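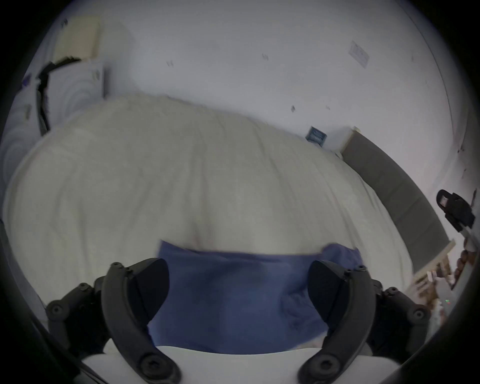
Niter Hand-Held Gripper, second version

The Niter is a two-finger gripper which you carry in your hand. You do a household task with it, the camera on the tool records the task, and the recording becomes one example for your learning system. No robot arm is needed in the room. It was designed by Benedetta Santoro in our workshop in Tastelthorpe, and we build every piece there.

The fingers are curved and made of jointed segments, joined with black screws and hex bolts. All of these can be opened with normal keys. At the tips there are flat, wedge-shaped pads turned towards the centre. The base is smooth and white, with rounded edges — it should not catch on bedding or on sleeves.

We recommend the Niter for soft things. A crumpled cloth on a thick bedspread is a good first task: pick up, move, put down, fold once. Please begin each example with the cloth in a different shape. If every example starts from a neat square, the system will learn only the neat square.

The lens is very wide, so you get the fingers, the cloth and much of the room together. Straight walls will look curved. The Lundis software can correct this, but many of our customers train with the round picture as it is.

Technical details
Camera: 60 pictures per second
Weight: 266 g without handle
Length of finger: 130 mm
Battery: up to two hours of recording
Order number: 2923

In the box: gripper, handle, one spare pair of pads, charging cable, printed guide. The Vanags wrist strap is sold separately. Orders made before the end of February were sent with the old pads; write to us and we exchange them without cost.

Comments (3)

pell_mell
Do the pads fit on the first version also?

Niter support
Yes, but you must use the shorter screws. We can send them to you.

Oriel
Used it for towels and pillowcases. Good grip, though my hand is tired after an hour. A lighter handle would be welcome.

Related items
Vanags wrist strap
Lundis recording software, one-year licence
Spare pads, soft
Carrying case for Niter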